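**Grulline textile handling project – progress report, March**

Work this month covered soft goods on household furniture. We planned 3,090 pick attempts and completed 3,000. The missing 90 were lost to a fault on the left arm, described below.

The arm stopped mid-task with an over-force alarm on 189 attempts. Nearly all were on light fabric near cushions. In each case the gripper kept pushing after the wrist camera had lost a clear view of the item. The controller read the blocked view as "target still ahead" and did not slow down. No one was hurt. One finger pad tore and was replaced.
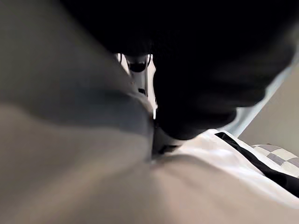

*Wrist camera view, fabric task: white cloth with a black band, checkered cushion behind.*

We stopped all runs on the left arm for 6 working days. The Oltitcombe workshop checked the force sensor and found it within limits, so we are treating this as a software fault. Closing speed is now capped whenever the near view is mostly blurred or dark. The alarm threshold is unchanged.

Still open:

- repeat the fabric set with the speed cap on
- agree with Urnthorpe who pays for spare finger pads
- update the risk assessment – draft is written, not yet signed

The lost attempts will be made up in April within the existing budget.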